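Rolgate publica Zillon 2, su software de percepción y planificación de agarre para textiles

Darkcombe, 2021-12-28 – Rolgate pone a disposición de sus clientes la versión 2 de Zillon, que estima capas y bordes en tejidos doblados y entrega al controlador una pose de agarre con apertura y ángulo de aproximación.

El modelo se ha entrenado con 4000 secuencias de manipulación registradas con pinza manual y anotadas con la herramienta Obi. El planificador recalcula la trayectoria a 60 Hz y admite límites de fuerza por dedo. La validación interna abarcó 191 prendas y piezas de lencería del hogar.

«El borde de un pliegue cambia de forma en cuanto se toca – por eso la estimación y el control comparten ahora el mismo bucle», explica Sadia Soomro, responsable de percepción de Rolgate.
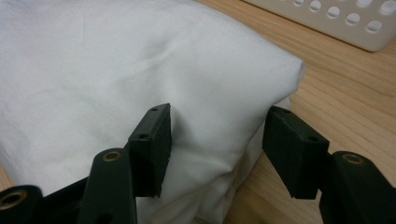
Los dedos de la pinza manual ante una tela blanca doblada, sobre mesa de madera.

Zillon 2 se distribuye con interfaz en C++ y Python. La documentación de migración está disponible en el portal de clientes.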